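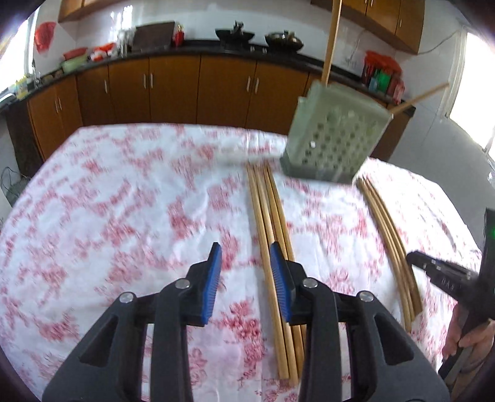

Zeyu Liang wrote in to ask how you nominate a business for a neighborhood spotlight when you have never written anything longer than a grocery list. Great question, and it's easier than you'd think!

Start with a place you already love. Last November a reader sent us 246 words on the Lindel bakery, and it was one of our favorite entries of the year (we printed it almost untouched).

Go in at a slow hour and ask the owner if they'd like to be featured. Most say yes right away. Then ask for 10 minutes and try these:

How did you end up on this street?
What do regulars order, buy or ask for?
Who else works here, and for how long?

Write down the answers in their own words. The man who runs Ueda Shoe Repair told us he still has the first ticket he ever wrote, number 3387, because he bought the ticket book secondhand. We would never have come up with that ourselves!

Next, type up your notes. Open with your favorite detail and save the opening hours for the end. Check the spelling of every name, please, then check it again.

Send it through the form on the Kanbridge Neighbors page, with your phone number and the owner's okay. We run 16 spotlights a year, and entries for the next round close 9 December 2023.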